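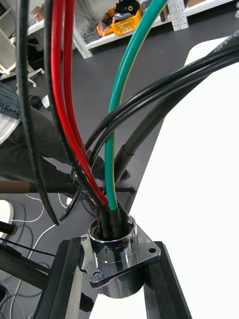
Checked by Renata Laskowska, Atstead shared shop, April 5, 2026

1. Chrome connector held by its housing, not by the cables. OK. Mallach calls this grip "set and forget." I'd retest after 200 cycles.

2. Green and yellow earth wire continuity. Not tested. Looking fine is not a reading.

3. Strain relief on wires below the camera housing. One small cable tie. FAIL until I see a second.
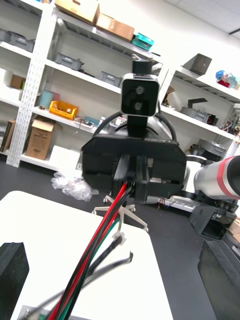
Rutkowska thinks one tie is plenty at this speed and wants the fail changed to a note. It stays.

4. Bare wire end kept away from the circuit board. Cap it before power-up.
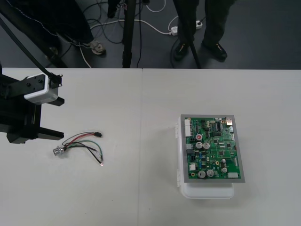
5. Emergency stop. Tried 3 times, stopped 2. FAIL.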